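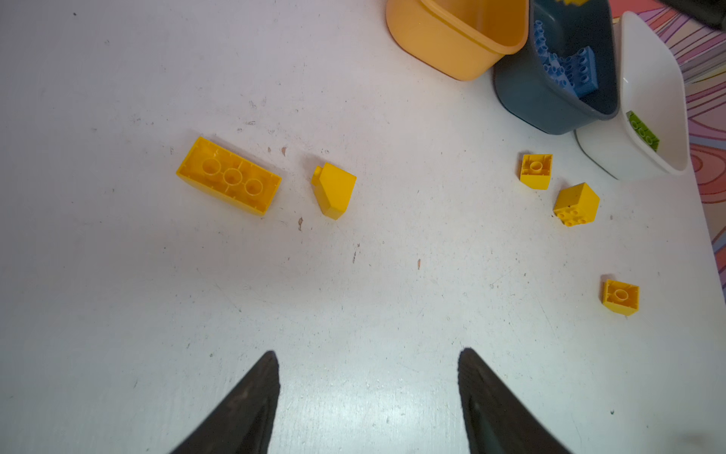 Der Support von Alside schreibt zurück, die Schuldensumme im Finanzportal Brustau sei „fachlich korrekt“, die Abweichung erkläre sich aus der Rundung, und das Ticket könne aus dortiger Sicht geschlossen werden.

Bitte nicht schließen. Eine Rundung, die 89 Millionen Euro ausmacht, möchte ich sehen.

**Status:** wieder geöffnet
**Gemeldet:** 3. März 2025
**Modul:** Janulholm, Auswertung Schuldenstand
**Priorität:** von uns „hoch“, von Alside auf „normal“ gesetzt

**Problem**

Das Portal weist für Brustau einen Schuldenstand von 2.529 Millionen Euro aus. Der Quartalsbericht der Kämmerei, aus dem die Daten angeblich unverändert übernommen werden, nennt einen um 89 Millionen niedrigeren Betrag. Stichtag, Währung und Einheit sind gleich, das habe ich vor der Meldung geprüft und auf Nachfrage noch einmal.

**Was ich versucht habe**

- Cache geleert, anderer Browser, anderes Benutzerkonto: gleiche Summe.
- Export als CSV: gleiche Summe. Die Anzeige scheidet als Ursache also wohl aus.
- Filter „Kernhaushalt“ gesetzt: Summe bleibt stehen, obwohl sie sinken müsste. Der Filter wird oben als aktiv angezeigt.
- Import über die Schnittstelle Hsueh neu angestoßen. Lief laut Protokoll ohne Fehler durch. Was „ohne Fehler“ hier heißt, weiß ich nicht, denn geprüft wird dort offenbar nur, ob die Datei ankommt.

**Vermutung**

Im Bericht stehen die verbürgten Kredite der Stadtwerke getrennt, als nachrichtliche Angabe unter der Tabelle. Der Betrag liegt bei rund 89 Millionen. Ich nehme an, dass Hsueh die Zeile mitliest und Janulholm sie zu den Haushaltsschulden addiert. In der Kontentabelle haben beide Positionen die Schuldart 2. Bürgschaften gehören nach unserer Zuordnung aber in Schuldart 6.

**Antwort Alside, zweite Runde**

Man könne das Verhalten nicht nachstellen. Mit dem nächsten Update im Oktober werde die Zuordnung „ohnehin überarbeitet“. Bis dahin empfehle man einen Hinweistext unter der Grafik.

**Meine Rückmeldung**

Womit wurde versucht, das nachzustellen? Falls mit dem Demomandanten: Der enthält gar keine Bürgschaften, da kann nichts auffallen. Unsere Importdatei hängt seit der ersten Meldung am Ticket und wurde laut Verlauf nicht heruntergeladen.

Einen Hinweistext stelle ich nicht ein. Die Summe ist öffentlich abrufbar und wird so abgeschrieben, wie sie dasteht, ohne Fußnote.

**Offen**

1. Auszug der Zuordnungstabelle aus dem Produktivsystem, nicht aus dem Handbuch.
2. Test mit unserer Datei, einmal mit und einmal ohne Bürgschaftszeile.
3. Auskunft, ob frühere Quartale ebenfalls betroffen sind.

Die Grafik zum Schuldenstand ist bis zur Klärung auf „intern“ gestellt.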